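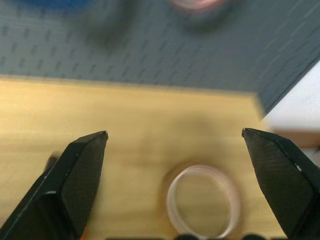

Larkton two-beds: service charge going up again?

clevel_renter
Has anyone had the new figures for the Hoekstra building? I paid 2,121 last year and the letter now says 2,844. I'm meant to sign on a resale there in March.

topfloor_left
Same letter here. The increase is mostly the lift and the roof fund. Cultetti took over the management and they put everything in one bill now.

gravelpath
That's a big jump for a block that's 10 years old. I'd walk away. There are flats on the Clevel side with no lift and much lower charges.

topfloor_left
Lower charges, but you pay for your own parking over there. I looked at both before I bought and the gap was small.

gravelpath
Depends if you own a car. I don't.

clevel_renter
I do, so parking matters. The seller's agent told me 2,750 - did they get an older draft?

mapleside2
Probably the early payment price. Mine was 2,750 if paid in full by the end of the month. Ask for it in writing before you sign, and ask who pays the part already due.

clevel_renter
Thanks, will email them tonight.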